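The Second Life of a Blanket

How one textile library is asking a city to keep its household linens in use

Most homes hold more cloth than their owners could list. Towels, throws, tablecloths and blankets are bought for one room, moved to another, and in time folded into a closet where they may stay for years. When a household moves or a family member dies, these items are often the last to be sorted and the first to be thrown away.

The Vadano Textile Library was founded to offer another course. It lends, repairs and redistributes household linens from a former printing works on Flatgate, and its catalog now stands at 1322 pieces. Members may borrow up to five items for a season and return them for washing and inspection. The collection runs from plain cotton sheets to heavy wool bedcovers.

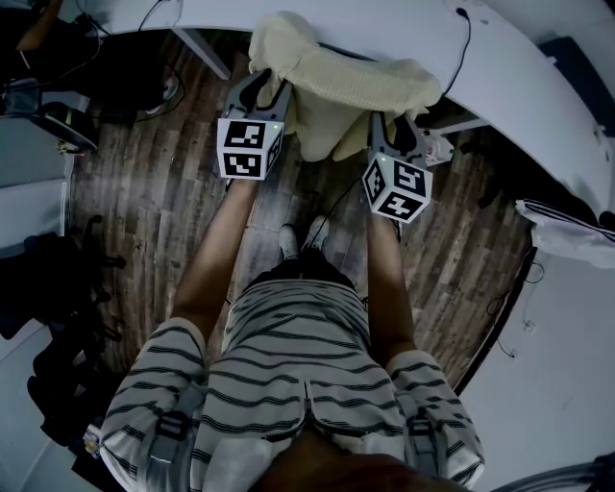
Vadano Textile Library | Department of Collections and Care

The department receives donations throughout the year, with the heaviest intake in August, when leases in the university district come to an end. Each piece is examined for wear, fiber content and construction before it is given a number. Knitted goods are kept apart from woven ones at this stage – they stretch under their own weight and cannot be stored in the same way.

Indira Murthy, head of the department, regards storage as the least understood part of textile care. "People ask us how to remove a stain," she said. "They seldom ask how to put a blanket away, and that is where much of the damage is done." Her staff advise that knitted throws be folded loosely and laid flat, never hung. Folds should be moved to a new position twice a year. Cedar has its uses, but its oils can mark pale fabric, and a layer of clean cotton should separate the two.

Repair follows a similar logic. The library does not attempt to make an old piece look new. A dropped stitch is caught and secured, a thin area is supported from behind, and the work is recorded on a card that travels with the item. Borrowers often add notes of their own. One card, attached to a bedcover from the Kowalczyk gift, carries entries from nine households, including a request that the next reader mend the northwest corner before winter.
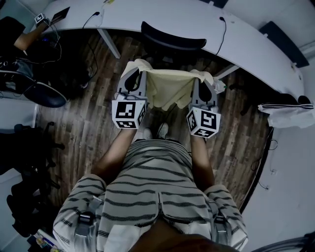 That gift remains the largest the library has accepted from a single family. It comprises 144 pieces gathered over three generations, many of them made at home from yarn unpicked from older garments. Cataloging took most of a year. Several blankets contain wool of two or three different ages, which complicates washing, as the older strands shrink at lower temperatures than the newer ones.

Funding has come chiefly from membership fees and from a grant by the Enix Foundation, which covers the laundry and the salary of one conservator. The grant is due for review next spring. In the meantime the library has opened a course in basic mending, limited to 20 places, and has begun lending darning kits on the same terms as its linens.

Interest from other cities has been steady. Ms. Murthy's department has prepared a handbook on intake, washing and record keeping, and copies will be supplied without charge to any public library that requests one. The first edition is dated September 21, 2018. A second, with a longer chapter on moth control, is in preparation.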